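Teaching the arm in the sim, week three

September 24, 2019

Print this post | E-mail this post

I've spent most of this month driving a simulated arm with a hand controller and recording what I do, so the learning code has something to copy. The kit is called Vultholm and it runs fine on my old desktop as long as I keep the shadows on the low setting.

I started in May by typing in waypoints. It worked for a block on a bare table and fell apart once anything stood in the way. Driving it live is slower to set up but the paths come out better – you see the gap and you go through it.

So far I have 137 demos I'd keep. I threw out everything from before I fixed the wrist mapping, where left on the stick rolled the gripper right. Each keeper gets cut down to 900 steps, mostly by trimming the bit at the start where I'm working out where my hand is.

The plant room is the hardest one I've tried. Stems get in front of the gripper and from some views I'm guessing at depth. Switching to a second view partway through helps, but then my hand has to relearn which way is forward. I've also slowed the arm to half speed near the pot.

Next job is to re-record the reaches that come in from the left, then start training overnight. If anyone in Meltville has a spare controller with a decent trigger, send me an e-mail. Mine sticks when it's cold.

Print | E-mail
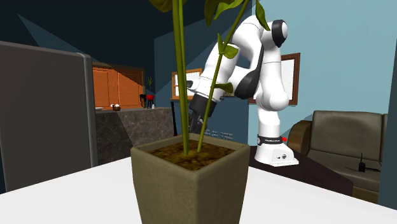
The plant room in the sim, gripper down behind the pot.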